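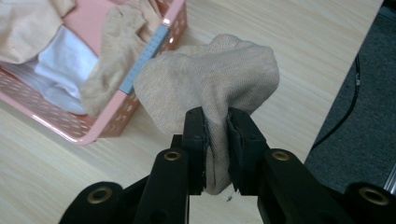

*Oatmeal knit, fine rib, pinched in a black gripper above the table.*

I have changed how I fold and store knitwear for the winter. Notes follow, mostly so that I can find them next September.

**Sorting.** Everything comes out of the drawer at once and goes on the table. Fine rib in one pile, cable and heavier gauges in another, anything with a hole in a third. Speckled yarns such as the oatmeal need a closer look than plain ones, as small stains hide in the flecks. I check cuffs first, then the underarm, then the front.

**Folding.** I used to fold in half down the middle, sleeves together, then in half again. It's quick, but it leaves a vertical crease down the front that takes a day on a flat surface to relax. The current method:

1. Lay face down and smooth from the centre outwards.
2. Fold each sleeve straight across the back at the shoulder seam.
3. Fold the sides in by a hand's width.
4. Bring the hem up to the collar in two folds.

Lift from underneath with both hands. Picking a fine rib up by a single pinch drags the stitches towards that point, and the rest of the fabric balloons and has to be smoothed again.

**Storage.** The drawer takes 14 folded pieces on edge, or 9 if the heavy cables go in with them. Stacked flat it takes more, but the bottom ones come out compressed. I've moved the cables to the shelf above the wardrobe rail.

**Washing.** Cool wool cycle, spin at 800, dried flat on a towel. Séverine Collet wrote to me after the last post to say she doesn't spin hers at all and rolls them in a towel instead. I tried it on one cardigan. Drying took a day longer and I couldn't see a difference in the shape, so I'm staying with the machine.

**Outstanding.** Two elbows to darn. The grey yarn I have is slightly too thick for the navy jumper, and I'd like a thinner one before starting. I also need to wipe the table down between piles, as crumbs and grit catch in the rib.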